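Fallthorpe Kitchen Swap Opens in March, and Your Crowded Counter Is Invited 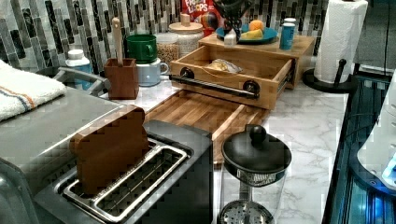
I'm Desmond Delacroix, and I've spent most of my grown-up life moving the cereal to get to the toaster (and then moving the toaster to get to the bread). So I'm really happy to announce that the Fallthorpe Kitchen Swap opens this March at the old Rosales furniture store on Berkov Street!

The idea is simple. Bring the kitchen things you don't use, take home the ones you will, and pay 5 dollars at the door. Last spring we tried it out in my garage and 72 households showed up, which was a lot more than my driveway could handle. Between them they carried in 2,381 items. Mugs, mostly. So many mugs! But also canisters with lids, utensil holders, toasters, and a bread box with a drawer that I wanted badly and let somebody else have. I still think about it.

I love a bread box, by the way. The bread gets a drawer and you get a flat top for a plate of fruit, so one piece of furniture does two jobs on a counter that never gets any longer.

This year we'll have eight long tables, a corner for testing anything with a plug, and a rack for dish towels. Please wash the towels first. Knives go to the front desk wrapped in newspaper, and we can't take opened food, even if it's the good cereal.

Doors open at 8 a.m. and we pack up at noon. Parking is behind the building, off Vatach Lane. If you'd like to help set up tables, come by at seven and ask for me. I'll have coffee going, and plenty of mugs.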